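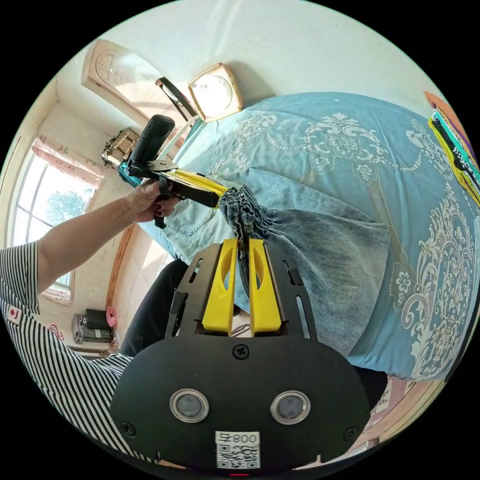 4.2 What people keep, and what they say about keeping it

When we began the household interviews in Clidumthorpe we expected the talk to be mostly about price, and for the first few visits it was. People told us what a coat had cost, what they thought it ought to have cost, and where a cousin had found one for less. It took us a while (longer than we like to admit) to notice that the clothes people spoke about most fondly were seldom the costly ones. They were the ones with a history of small decisions in them: a hem let down for a taller child, a zipper replaced twice, a pair of work pants handed from one brother to the next.

We received 726 completed diaries from the two towns, 354 of them from Clidumthorpe and the rest from Pasturport, and we are grateful to every household that stuck with a form we now know was a page too long. Each diary asked the person to list the garments they had thought about getting rid of during March, and to say in their own words what they did in the end. We left plenty of blank space for the answers, and people filled it, often running up the margins and onto the back.

Denim comes up again and again in these pages. It has an odd place in the wardrobe, being one of the few fabrics where wear can be part of the design when the garment is new. Figure 3 shows a pair of jeans, light blue, with frayed openings and a dark star patch on one leg. Several diarists wrote that jeans of this kind are hard to judge, for how does one decide that a thing is worn out when it was sold looking worn?

Figure 3. Light blue jeans with distressed areas and a star patch.
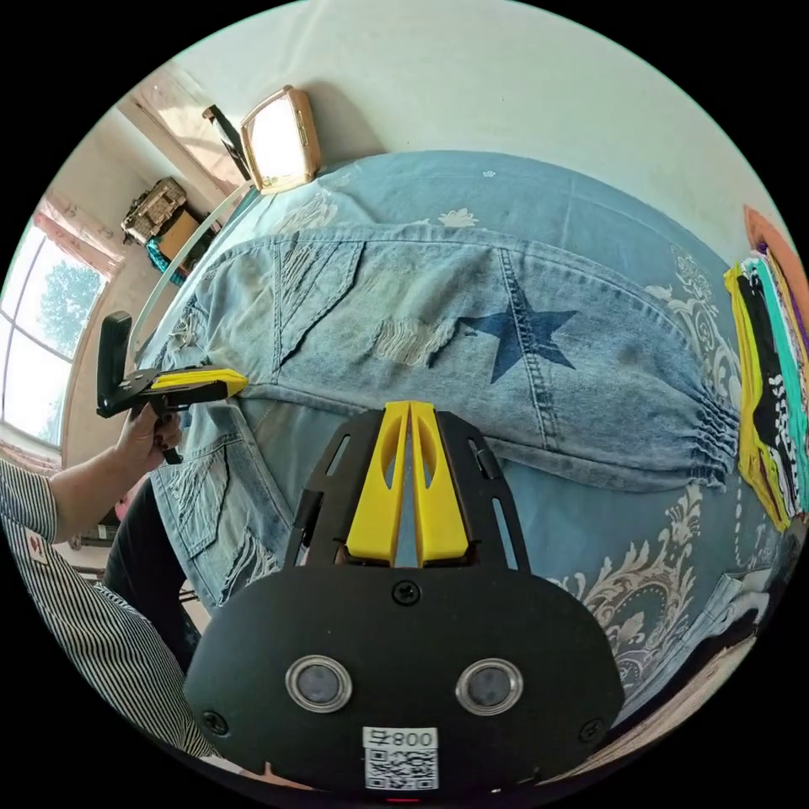 The same puzzle turned up in a different form at the Moulin exchange, where residents of Pasturport bring clothing to swap. The sorting rule there is a simple one, that anything torn goes to the rag bin, and yet the people at the tables bend it all the time. One woman told us she went by the thread ends. If they looked even she took the tear as meant, and if they looked pulled she put the garment aside and asked a friend. We found this sort of practical knowledge everywhere, and very little of it had been written down.

We coded the diary answers using the Zekirar scheme, which sorts reasons for keeping a garment into use, feeling and duty. We had some trouble with the last of these. A sweater knitted by an aunt might be kept out of love or out of fear that she will ask after it, and 49 entries plainly meant both. We gave those entries two codes and return to them in Section 5.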